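The Hardest Thing to See Is a Bare Table

Inside the slow, unglamorous work of getting grasp software to say no

27/12/2022

The bug had a ticket number, 3681, and for most of the fall that was all anyone at Turonau called it. Not "the perception bug." Just 3681. Somebody wrote it on the whiteboard in September and it never got wiped off.

What it did was simple. You'd point the gripper at a bare surface, and the planner would come back with a grasp. Full confidence, approach angle, finger width, the works. Nothing there to pick up.

Turonau makes software for other people's arms. Two products mostly: Lirnis, which turns wrist camera video into a guess at what can be grabbed, and Rankin, the planner, which sorts those guesses and picks one. Between them sits a layer called Celludbridge that started as a weekend script to pass messages back and forth. It now does half the work and has no documentation to speak of.

The first theory was glare. Good theory. Bright patches wipe out texture, the depth estimate goes soft, and a soft depth estimate can look a lot like a low, rounded object. The team spent 2 weeks on exposure settings. Scores got better on steel and on white plastic. On wood, no change at all.

So, wood.
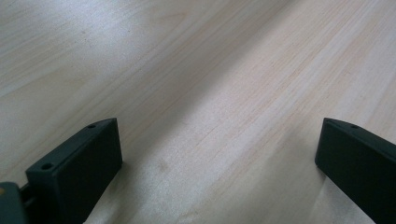
Fingers wide, nothing between them but pale grain and one faint brownish mark. The right answer is no grasp.

Wood is awkward for a vision model. The grain makes long lines, and long lines read as edges. A small dark mark sits in there and gets treated as a center point. Put those together and Lirnis sees something with sides and a middle. Wrong, but you can follow how it gets there.

The training set made it worse. Nearly every clip in it ended in a pick, so the model had learned there is always an object if you look hard enough. Roughly 40 clips in the whole set had no object, most of them from the same gray bench.

The fix was dull. More bare surfaces. Tabletops, shelves, floors, cutting boards, all of it labelled "none" by hand. Then a change in Rankin, which up to then had no way to return an empty answer. It ranked whatever it was given and sent teh top one. Now there's a floor, and any grasp scoring under 90 gets dropped before it reaches the arm.

That number is argued over weekly. Too high and the arm just hangs there over a thin washer or a playing card, refusing. Flat things on patterned tables are still bad. One customer asked for the cutoff to be a slider, which the planning side hates and the support side would ship tomorow.

Celludbridge needed work too. It had been reading an empty list as a dropped message, so it resent the previous frame's grasp. Two lines of code. Took nine days to find.

3681 was closed a week before the holidays, then reopened for marble.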